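Workplace Automation Inspection: Packing Bench, Fesameck, Endau Site
Date of visit: September 24, 2021
Checklist reference: 748

1. Emergency stop within reach of the operator's seat — Yes.
2. Floor markings renewed since July — Yes.
3. Written job descriptions revised — Partly. See comments.
4. Staff trained in restarting the cell — 16 trained, 2 awaiting a place.

Bench 71, two-arm cell:
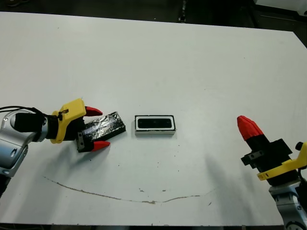
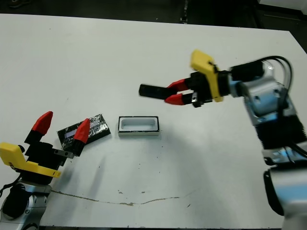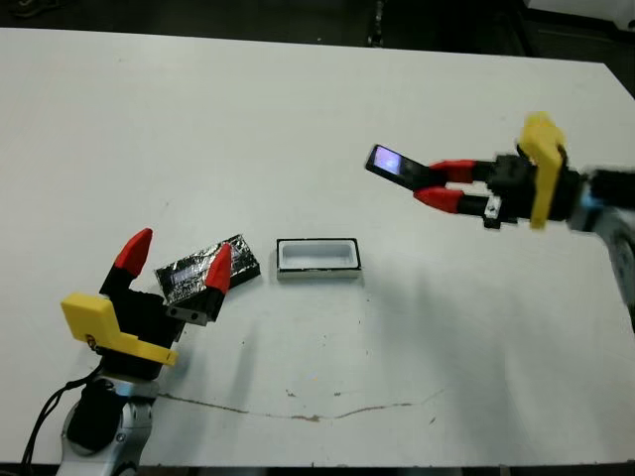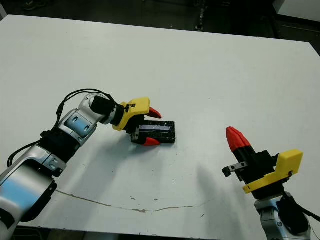

Comments on item 3. Staff who formerly packed by hand are now employed as cell attendants, and their duties have not been fully set down. Cleaning is the clearest case. The long brownish line across the lower part of the white tabletop, and the specks near it, fall to no named post. The Lagman site assigns bench cleaning to the attendant at shift change, and the same wording should be adopted. Attendants also asked for shorter spells of watching — this request is supported.

Action: revised job descriptions to be sent to the Jultham office before the next visit.
Result: Pass, with item 3 open.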